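Fitting and Checking the Fludero Wrist Cube Kit

Setup guide for two-hand recording, kit revision 2

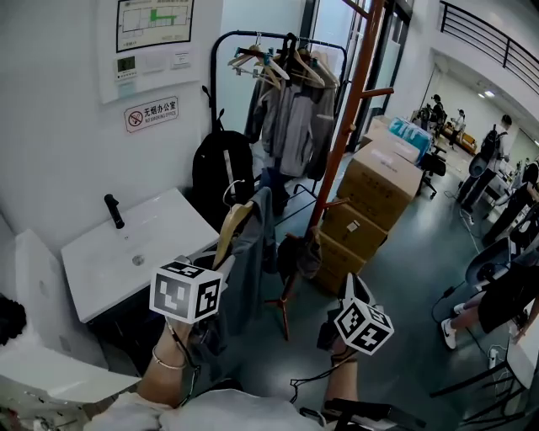

What this guide covers

The Fludero kit records hand position by tracking a printed cube on each wrist from a head-worn camera. It is sold for teaching by demonstration: the operator does the job by hand, and the recorded wrist paths are used later to train or program a two-arm robot. These instructions cover fitting the cubes, routing the cables, checking the room and making a first test recording. They do not cover the arm side, which depends on your controller.

The steps were written while working with the standard cubes and the Skostberg desktop software. The Ormsby plug-in reads the same files, but its menus are laid out differently and the calibration page has another name.

Before you start

Charge the head unit fully. A full charge gave us around 300 minutes of recording at the default frame rate. Wipe the cube faces with a dry cloth. Do not use alcohol, as it lifts the print at the corners.

Check that the left and right cubes have not been swapped. The pattern sets are different, and the software will accept either cube on either wrist without a warning. The result is a recording with the hands mirrored, and it has to be thrown away.

Step 1: Fit the straps

Sit the cube on top of the wrist, behind the joint, so that the hand can bend back without touching it. Tighten the strap until the cube no longer rocks when pushed with a finger. If the strap leaves a mark after a few minutes, let it out by one notch.

A thin bracelet can stay on if it sits further up the arm and cannot slide under the strap. Take off a watch. Long sleeves should be rolled above the strap, as loose cloth will cover the lower faces of the cube when the arm is raised.

Step 2: Route the cables

Run each cable back along the forearm towards the elbow and clip it there. Leave enough slack for the arm to straighten. A cable that hangs free from the cube will swing, catch on handles and hooks, and pull the cube out of line over a long session.

Put the cable on the side of the wrist facing the floor. If it crosses a printed face, that face will drop out.

Step 3: Check the view

Put on the head unit and hold both hands out in front of you, a little below chest height. Open the live view. Both cubes should be outlined in green. Turn each wrist slowly through its full range and watch for the outline to flicker.

Tilt the head unit down if the cubes are lost when the hands come close to the body. The supplied bracket allows 20 degrees of tilt, and most seated work needs nearly all of it. For standing work, such as hanging coats or moving boxes, start at half that and adjust.

Step 4: Check the room

The tracker copes with a cluttered room. Furniture, people walking past in the distance and signs on the wall made no difference in our tests. Strong light from one side did, and so did a glass door behind the hands in late afternoon. Turn the task round or lower the blind.

Walk the route before recording it. The head unit narrows your view of the floor, so move trailing leads and power strips out of the way.

Step 5: Run the calibration

Choose Calibrate, then Both Hands. Hold still until the bar fills, then follow the prompts. The error is given in tenths of a millimetre. Anything under 38 is acceptable for pick-and-place work. Repeat the step if the two wrists give very different values — a loose strap is the usual cause.

Step 6: Make a test recording

Record a short task with a clear start and finish, such as moving a hanger from one end of a rail to the other. Play it back at half speed. Gaps in the path are shown in red. Short gaps can be filled by the software. Longer ones mean that a cube was hidden, and the take should be repeated with the wrist turned out.

Spare parts

Replacement straps and printed faces are stocked by Drandley. Order faces as a full set, as single faces are not matched to the calibration file.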